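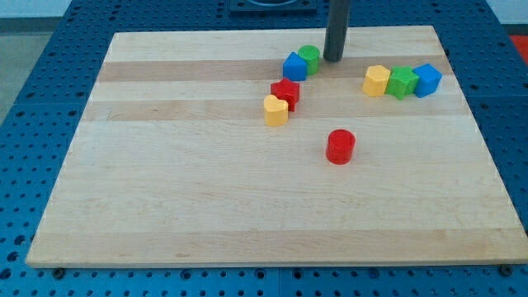

Pathology: second reading of rare tumour cases to continue

The shared second-reading arrangement for rare soft tissue tumours, set up between the pathology departments at Tosesville and Skoltero, will carry on for another year. Both hospitals agreed the extension in September, after looking at how the first twelve months had gone.

Under the arrangement, any biopsy or resection where the first pathologist suspects an uncommon soft tissue tumour is read again by a named colleague at the other site. The second reader sees the slides and the request form but not the first opinion. If the two differ, they speak by phone and, where needed, the case goes to the monthly meeting.

In the first year 86 cases were sent across. The two readers agreed on the main diagnosis in most of them. In 19 the wording of the report was changed after discussion, usually to alter the grade or to add a note on how completely the tumour had been removed. Five cases ended with a different diagnosis altogether, and in two of those the patient's treatment plan was changed before surgery.

Odette Gilbert, who runs the laboratory side at Tosesville, said the main problem had been delay. "We were losing days to the van," she said. "Blocks and slides were going by the ordinary internal post, and if they missed the afternoon collection they sat there." Slides now leave by a separate courier at 2 pm, and a tracking sheet travels with each box. Extra stains are still cut at the hospital where the tissue was first received, so blocks only travel when the second reader asks for them.

Clinicians do not have to do anything to get a second reading, but a fuller request form does help. Please give the site and depth of the lump, its size on imaging, how long the patient has had it, and any earlier surgery or radiotherapy in the same area. Forms that say only "lump, ?cause" are the ones most often sent back with a query.

Patients' reports will show both readers' names. A report marked "provisional" has had its first reading only — please wait for the final version before giving a firm diagnosis in clinic. If a case is urgent, ring the duty pathologist and the second reading will be moved up the list.

Mitiku Adugna is putting together a teaching set from the first year's cases, with patient details removed. It should hold over 700 slides when finished and will be open to trainees at both hospitals. Anyone with an older case that might be worth adding, particularly from the prostate, pleura or retroperitoneum, should speak to him first so that consent can be checked.

The next joint meeting is in the Stefanou seminar room at 12.30 pm, with a video link to Skoltero.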